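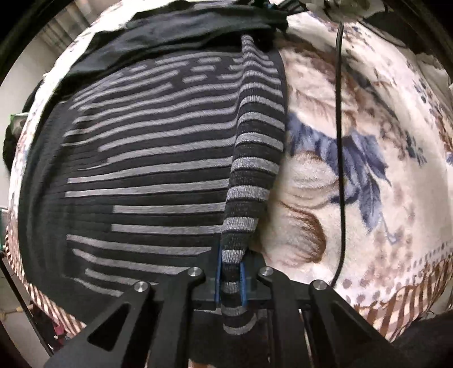

A striped sweater laid out on a bed with a floral blanket.

2023-06-05

Nutico opens avalanche and snowpack bulletin for the Vilelstead backcountry

VILELSTEAD – I've been putting this off for a couple of weeks because I hate writing press releases, but the news is good and it deserves a proper announcement, so off we go. Starting with the coming winter, Nutico will publish a free daily snowpack bulletin for the hills above Vilelstead, covering everything from the old quarry road up to the Ekström ridge. If you ski, snowshoe, run a lodge or just walk your dog up there in the cold months, it's for you.

I run Nutico, and I've been looking at the snow on that side of the valley for longer than I care to admit. Until now my notes went out as a rambling email to whoever had asked to be on the list. Last February the list reached 1,226 addresses and my mail program gave up on me (twice, on powder days, of course). People were forwarding old messages to each other and reading Thursday's wind report on Sunday morning. That scared me a bit, and it's the main reason we're doing this the right way.

So what are you getting? Every morning through the season there will be one page with the danger rating for the day, the slopes I'd stay off, the new snow total and the wind overnight. Under that there'll be a longer section with my own thoughts on where things are heading. I like that part, and I know plenty of you skip it. Fine! The rating will always be at the top.

The numbers will come from 4 weather stations. We already have 2 of them running, one beside the upper parking lot and one on the shoulder below the Ekström ridge, and the others go in before the ground freezes. The highest one will sit at 2,000 meters or a little under, depending on where we can get a solid footing – the rock up there is rotten and I've been wrong about it before. Moseo is supplying the station hardware and the radio link down to the valley, and they've agreed to come out during the season if a mast goes down. Given what the wind did to us in February, I expect they'll get some exercise.

I'll still be digging pits by hand. Stations are great at telling you how cold it is and how hard it's blowing, and they can't tell you a thing about the weak sugary layer hiding halfway down a north slope. Last season we had a long dry spell early on, the snow on the ground turned to grains that wouldn't even make a snowball, and then the first big storm landed right on top. Anyone who got my emails back then will remember me going on about it for weeks. Pit notes will be posted with the bulletin, including the messy ones, and I'd love to get yours as well. There's a form for it, and it's short.

A few practical things. The first bulletin goes up when there's enough snow to slide, and I'm not going to guess at a date in June. It'll be online by seven each morning. You don't need an account. If you're on the email list now, you'll be moved over to the new one, which sends only the rating and a link, and you can drop off whenever you like. The old list closes once that's done. We'll also print the rating and pin it up at the Vilelstead bus shelter and at the upper parking lot on weekends and holidays, because phone signal past the quarry is hopeless.

We're running evening talks in the fall too, on reading the bulletin and planning a day around it. They're free and they're aimed at people who are new to all this. Bring your transceiver if you have one and we'll check that it works. If you've been touring for decades you're very welcome to come and argue with me about aspect, and some of you will anyway.

On money, since I've been asked: the station costs are split between Nutico and Moseo for the first season, and the bulletin itself stays free to read. We're taking donations toward spare parts. The 994 dollars collected at the end-of-season potluck has already gone on batteries and a new wind sensor, so thank you, that was a lovely surprise.

One last request. The bulletin covers a big area and your slope may not look like my slope. Please read it, then look around you, dig if you can, and turn back if it feels off. I turned back plenty last winter and had some very nice lunches.

Lodges and shops that want printed copies, and reporters who'd like to come see a station go in, can reach me through the contact page on the Nutico site. I answer in the evenings, mostly.

About Nutico
Nutico is a small mountain weather and snow outfit based in Vilelstead. We forecast for ski tourers, lodges and road crews in winter, and do trail and thunderstorm outlooks in summer.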